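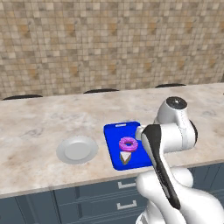

Kitchen walk-through, Siltholm supper club, done Saturday before the soup swap. Jytte Lund held the clipboard and I opened the doors, which is the braver job. Anything marked FIX gets sorted before we cook for 70 again. Counters passed. Cutting boards passed too, and I'd like everyone to keep to one color per job: a bright blue one, shaped roughly like the tray on the marble countertop, with rounded corners and a slot to grab it by, is for fish and nothing else. Onions are not fish.

1. Fridge temperature – OK
Reads 38. The door seal is tired but hanging on.

2. Freezer – FIX
Six tubs with no label. Two are chicken stock, one is probably lemon curd, and the rest we put back quietly. Masking tape and a marker now live on top of the freezer. Please use them.

3. Raw meat on bottom shelf – OK
It was on the bottom shelf. It was also on top of the lettuce drawer, so the lettuce drawer has moved.

4. Leftovers dated – FIX
One casserole dated "Tuesday." A fine day, but there are a lot of them. Month and day, please.

5. Slow cooker cords – OK
The Prumance with the taped cord is gone. Dagný Dalsgaard asked whether it could be kept for gravy only. It could not.

6. Probe thermometer – OK
Tested in ice water, reads 32. Reheated dishes go to 165 in the middle, and that means the middle of the dish, not the corner that bubbles first.

7. Oven – FIX
Set to 350, runs hot by nearly 70. This explains the biscuits. Dagný is calling Kvaran for a repair slot in December.

8. Fire extinguisher – OK
Needle in the green. It was behind the flour bin and is now on its hook by the back door.

9. Allergen cards – FIX
Four dishes out of the last swap had none. "Contains stuff" was returned to its author.

10. Dish towels – OK, just
Clean ones in the left drawer, used ones in the hamper. The third pile on the chair has been washed and the chair put back in the hall.

Recheck of items 2, 4, 7 and 9 after the oven is fixed. Jytte has the clipboard.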